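1/7/26

Bricks, baseplate and cloth, Turlow bench. Continues the December notes on the Clikley bin.

**Stock**

The Clikley bin was emptied, sorted and weighed again. Net weight 835 g, bricks only, tray tared out. The December weight was higher, but that one included the lid, so the two can't be compared. I have crossed out the old value on the bin card and written the new one under it.

Sorting was by footprint first and color second. Doing it the other way puts all the yellows in one heap, and then the one-by-fours have to be dug out from under the squares. Footprint is also the thing people ask for when they come to the shelf.

Washed in warm water with dish soap, rinsed, drained studs up on a towel, then turned over. The tubes on the underside hold water for a long time. A few of the long bricks were still wet inside after lunch when the outsides felt dry. They went back on the towel overnight with the open side down. Don't put them in the bin straight from the sink, the bottom layer gets a film.

**Color names**

The blues are still a problem. The bin card has "blue" and "light blue" and the bin has more than that. Under the bench lights the cyan pieces read as light blue to one person and turquoise to another, and the medium blue gets called royal or navy depending on what it is lying next to. Same with the yellow and the orange-yellow. On the printed cloth it gets worse, as the print has orange, teal and several blues of its own.

Decision for the card: no more plain "blue." Each color gets a short name and one reference piece taped to the inside of the lid. If a piece matches nothing on the lid, it goes in the side pocket until somebody has time. The names don't need to be good, they need to be the same ones on both cards (Clikley and Gwynne).

Open: whether the Pirnimcombe bricks have a different yellow or have just faded. They sat on a window ledge for a long time. I held one against ours in daylight and could see a difference. Under the bench lights I could not.

**Fit**

Seating checked by hand at the side table. Procedure was press until it stops, lift the baseplate by that brick, see if it comes along. Crude but repeatable.

- Squares: all held.
- Long bricks, flat: held, except a pink one that lets go at one end. Marked with a pencil dot underneath. Keep it in the set for now.
- Long bricks, on end: not a fit at all in the usual sense. The end wall rests on top of the studs or drops between them, depending on where it is put down. It will stand if the bench is still.

The last one matters because people keep setting them down on end and then writing "placed" in the log. Placed and seated are different words. From now on please write "seated" only if the tubes have gone down over the studs, and "standing" for a brick on its end. If you can't tell from the notes which it was, leave the field blank.

A standing brick also leans when the baseplate is not flat, see next part.

**Baseplate**

The green one measures 294 mm along the side I could get the steel rule against. The second side was not measured, it was under the clamp.

It does not lie flat. With the cloth off and the baseplate directly on the granite, one edge lifts 2 mm in the middle and the corners touch. Flipped, it rocks. So the bow is in the plate and the cloth is not causing it, although the cloth makes it harder to see. Pressing a brick near the raised edge pushes the plate down first and then the brick, and the feel is soft. Near the center it is a clean stop.

Tried so far:

1. Weight on it overnight, room temperature. No change.
2. Warm water, then weight. Some change, back to the old shape by the next afternoon.
3. Double-sided tape along the edges onto the cloth. Holds the plate to the cloth, and the cloth lifts with it.

Number 3 was my idea and should not be repeated. The adhesive left a gray strip on the back of the cloth that took most of an hour to get off with isopropyl, and the dye moved a little.

Next attempt is a thin backing board under the plate, same footprint, fixed through the cloth at the corners. Turlow has offcuts. Needs to be thin enough that the step at the edge of the plate does not grow much. A loose brick pushed up against the plate from the side already catches on it.

**Cloth**

The printed one is still in use. I had the plain gray one down for a morning and went back. Reasons noted so I don't repeat the discussion: the gray shows every crumb of eraser, and it slides. The printed cloth has more drag and lies flatter at the far edge.

The drag has a cost. When a brick is nudged sideways the cloth goes with it before the brick does, and a ridge forms. The ridge then tips whatever is sitting next to it. Small pieces are the worst, a one-by-two will end up at an angle for no obvious reason. Smooth outward from the plate toward the near edge, then lay the bricks out again. Smoothing with the bricks on it makes new ridges.

Hem: the table side facing the windows has fraying for more than 8 threads in from the cut. Not urgent. It needs a line of stitching before it goes through a wash.

**Layout**

Baseplate to the left, loose bricks to the right on the cloth, studs up or on their sides, no stacking. Leave gaps. Squares pushed against a long brick read as one piece at a glance, and two people have picked up the wrong one that way. I would like a finger width between pieces as the rule, but the cluster always tightens up again as bricks get put back.

No masks or outlines on the cloth. We talked about chalk marks and dropped it, the print hides them.

Plate and loose pieces on the printed cloth, Turlow bench:
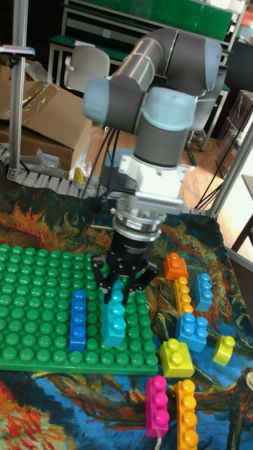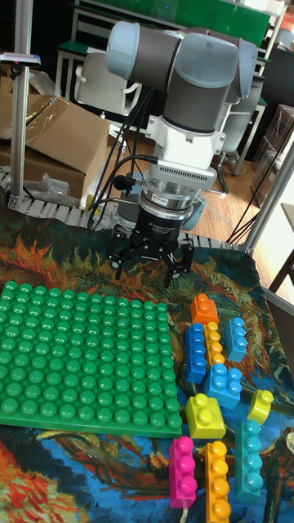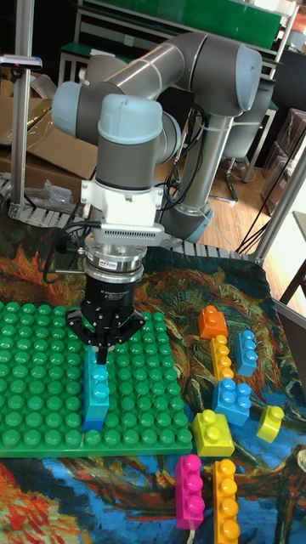

A note back from the Gwynne bench disagreed on the backing board. Their plate had the same bow, and a board fixed only at the corners left the middle of the edge free to lift, so the pressing still felt soft there. They went to a full sheet of contact adhesive on a stiff board and gave up on ever getting the plate off again. They also asked that the lid reference pieces be cut from damaged bricks, as their set is already short of long ones.

Fair on both. I will use the pink one with the weak end for the pink reference and look for other rejects in the side pocket. Adhesive is on hold until I have a spare baseplate from Pirnimcombe, I don't want to glue the only one. In the meantime I will try the board with extra fixings along the raised edge.

To do:

- rewrite both bin cards with the lid names
- measure the second side of the baseplate
- stitch the hem
- offcut for the board, check thickness against the step
- recheck the long bricks for water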